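Onni Koivisto folds clothes on a table, never on a bed. He tells me this before I have taken off my coat. "The bed is soft, so your fold is soft also," he says. "You press with the hand and the shape goes down into the mattress. On the table it stays where you put it."

We met to talk about the clothing exchange he has been running with colleagues at Skinstead for six years. People bring clothes that are clean and still good, and other people take them home. In April the exchange handed out over 700 pieces, and most of them passed through Onni's hands at some moment, because he is the one who decides how they must be folded.

He did not learn it at home. His first job was in the stock room of a small shop called Jimer, where he stayed for two winters. "I was the slowest one there," he remembers. "The manager opened my pile and said, please, again. So I did it again. After some weeks she stopped opening my piles, and I understood that this was a compliment."

I ask him what is the most difficult thing to fold. I expect him to say fitted sheets, as everybody does. He thinks for a while.

"Shorts," he says. "People laugh at this. But with long pants you have a long leg and the leg helps you. You put one leg on the other, you pull at the hem, and it is almost straight by itself. Shorts are nearly as wide as they are long. If the waist is crooked, everything is crooked, and you have no length to correct it."

His method is to start from the waistband. He holds the shorts up by the top edge, lets them hang for a moment, and lays them down with the front side up. Then one leg goes over the other, the point of the crotch is turned in so that the side becomes a straight line, and the hem comes up to the waist. If there is a drawstring, he puts it inside first. "A string which hangs out will catch the next thing in the pile, and then you lift one and you get three."
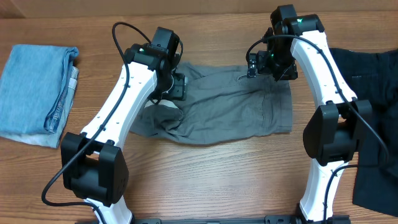 Clothing Exchange Team, Skinstead

The gray shorts lie in the middle of the wooden table, with a fold of the fabric pinched up at the upper edge. The light blue jeans at the far left are folded, and at the far right a black garment is spread out. Onni likes to have different kinds of clothing on the table together. "If I fold only jeans for one hour, I stop looking," he says. "When the next thing is different, I must think again about where it begins."

About jeans he has fewer worries. He folds them lengthwise, smooths the seat with the side of his hand, and brings the hem up toward the waist. The number of folds after that depends on the shelf. For the exchange they use deep shelves from a supplier called Hamdan, so one more fold is enough. At home his shelves are narrow and he folds again in three parts -- his wife prefers to roll them, and they have agreed to have separate shelves.

Black clothes get their own rules. They show every hair and every bit of dust, so he wipes the table before he puts them down, and he folds them with the inside out if the fabric allows it. He also keeps them away from new denim, which can leave some color on other things.

I want to know if people who come to the exchange notice all this work. He shrugs.

"They open everything, of course. They must see the size. In ten minutes a nice pile is a heap." He does not look sad when he says it. "But I have seen that people take more from the folded pile than from a box. When it is folded, they believe it is good. It can be the same shirt."

He has one habit left from the stock room, a gray notebook with the name Zodov on the cover, where he writes down what comes in and what goes out. The last line when I visit has the number 1471. Next to it, in smaller letters, he has written "check zippers".

Before I leave he asks to see how I fold my scarf. I show him. He looks at it, takes it gently from my hands, and opens it again.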